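共享工坊通讯 2024年11月
手持夹爪Trimlow第3版：指尖结构与软垫的改动记录
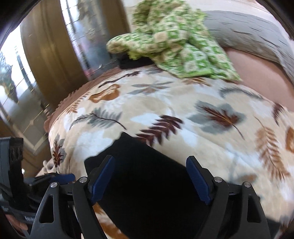 双指夹爪与摊平的黑色织物，两侧指尖各装一块深蓝色橡胶垫。

Trimlow是工坊里几名成员从7月开始做的手持夹爪。它由人握着操作，没有电机，靠握把侧的扳机带动两根手指开合，腕部相机同步录像，之后由录像还原指尖的位置和开度。录下来的数据用于训练一台桌面机械臂叠衣服。机械臂端装的是同样的手指和软垫，因此手持端的任何几何改动都要在两边同时做，否则录像里的接触位置和机械臂实际的接触位置对不上。

本期只写手指、软垫和铰接三部分。握把和扳机沿用第2版，没有改图纸。相机安装座另有一份说明，放在工坊共享盘的Trimlow目录下。

一、手指

第2版的手指是实心的，夹厚衣服没有问题，夹单层布料时指尖太硬，边缘会先顶到床面或桌面，把布推走。第3版改成带三角形开口的框架结构，外形仍是折角，开口之间留筋。受力时筋先弯，指尖跟着贴过去，接触面比原来长。

框架的壁厚试了几种。太薄的一组装上后，闭合时左右指尖会前后错开；太厚的一组和实心件差别不大。最后采用的壁厚由打印喷嘴的四道线宽决定，换喷嘴的人需要自己重新切片，不要直接缩放模型。

打印方向：手指侧面平放，三角形开口朝上。竖着打的样件在铰接孔附近分层，裂口都沿着层线走。侧放不需要支撑，开口内侧的尖角请保留圆角，图纸里已经画好，用其他软件转换格式时注意检查圆角有没有丢。

材料为黑色，选黑色的原因是减少相机画面里的反光。早先用白色样件录过一批，指尖在靠窗的位置经常过曝，跟踪程序把高光当成了边缘。

二、软垫

软垫用深蓝色橡胶，贴在手指内侧，向中间倾斜。颜色和黑色手指分开，程序按颜色分割就能得到两块垫的轮廓，不用再贴标记。遇到深蓝色衣物时这个办法会失效，目前的处理是录制前把这类衣物挑出来。

夹黑色织物时情况相反：手指和布料都是黑的，手指轮廓几乎用不上，只能靠两块垫定位。这也是第3版把垫的可见面积加大的原因。旧版的垫短，遇到黑色裤子或黑色外套，垫的一部分被布边遮住后，剩下的像素不够拟合直线。

垫的粘接用过三种办法：
双面胶，夹厚布时会滑移，弃用。
瞬干胶，粘得牢，但胶层发脆，手指弯曲后从两端翘起。
柔性胶，固化慢，需要夹具压一夜，现用。

粘接前请把打印件的粘接面用砂纸打毛，再用酒精擦净。左右两块垫要在同一块定位板上对齐后再压，定位板的模型和手指放在同一个文件夹。单独粘好一侧再去对另一侧，误差会积累到指尖。

三、铰接

手指用圆头金属螺钉铰接，每根手指两颗，内外各一。螺钉不要拧死，拧到手指能靠自重缓慢落下为止，再用防松螺母锁住。第2版用普通螺母，录到一半手指开始旷动，开度读数随之漂移，而且漂移方向不固定，事后没法校正。

装配顺序如下：
先装外侧螺钉，左右各一，只带上螺母。
装内侧螺钉，闭合手指，检查两块垫的前端是否平齐。
前端不齐时，先查连杆有没有装反，再查打印件有没有翘曲。不要靠拧紧某一颗螺钉把它拉齐。
锁紧后连续开合64次，再查一遍旷量。

四、录制情况

截至本期，用第3版录得有效片段2,266条，另有82条作废。作废的原因集中在三类：垫被布料完全遮住；扳机没有回到初始位置就开始下一次夹取；手动得太快，画面拖影严重。第三类最多，也最容易避免，靠近布料的那一段放慢即可，离开时快一些对结果影响不大。

录制地点不限于工坊的桌面。桌面平、硬、颜色单一，只在桌上录，模型换到床面以后找不到布边。床面的难处在于软，夹爪压下去时床面跟着下沉，指尖的实际高度和桌面上学到的不一样。印花毯子又是另一个问题，叶片一类的大图案边缘清晰，早期模型会把图案的边当成衣物的边去夹。加入花色毯面上的片段后，这类误夹有所减少，具体数字等测试重做以后再公布，上一轮测试的床面样本太少。

广角镜头带来的边缘弯曲没有在录制时校正，原始画面直接存盘，训练前统一处理。自己录数据的成员请不要打开相机自带的畸变校正，校正后的片段无法和其他片段合并。曝光锁定，白平衡锁定，窗帘开合不作要求，但同一条片段内不要改变。

五、录制规程的改动

每次开机先做一次全开、一次全闭，各保持三秒，程序用这两段标定开度。忘记做的片段可以在末尾补做，文件名后加字母b。

夹取单层布料时，两指先分置于布料两侧，垫面相对，再缓慢合拢。合拢过程中手腕不要转动。布料夹起后停顿一下再移动，停顿用来给程序分段，没有停顿的片段需要手工切开，很费时间。

布料的初始状态写进文件名，分为摊平、对折、成堆三种。介于两者之间的按成堆记。

六、文件与备件

第3版的模型、定位板和装配图在共享盘Trimlow目录的v3文件夹，第2版移到old文件夹，仍可下载，但不再接受用第2版录的片段。数据处理脚本改名为Yeoman，旧脚本读不了新的标定段，请整体替换，不要只替换其中的单个文件。

工坊零件柜第二层有打印好的手指和裁好的软垫，左右手指不通用，袋上有标注。取用后在柜门的表上登记。螺钉和防松螺母请自备，规格见装配图右下角。

七、尚未解决的问题

手指框架在反复弯曲后会留下少量永久变形，表现为全闭时两垫之间夹出一条细缝，缝在根部一侧。目前的办法是定期更换，更换周期还没有定下来，需要更多使用记录。拆下的旧手指请不要丢，写上用过的片段数放回柜子里，后面要量。

软垫表面沾上绒毛后摩擦力下降，颜色也发灰，分割程序的阈值要跟着改。每录完一组用湿布擦一遍，晾干再用。

握把偏重，连续录制时手腕容易累。第4版打算把相机座往后移，让重心落到握把上方，图纸画完后放到共享盘，届时在通讯里说明改动的尺寸。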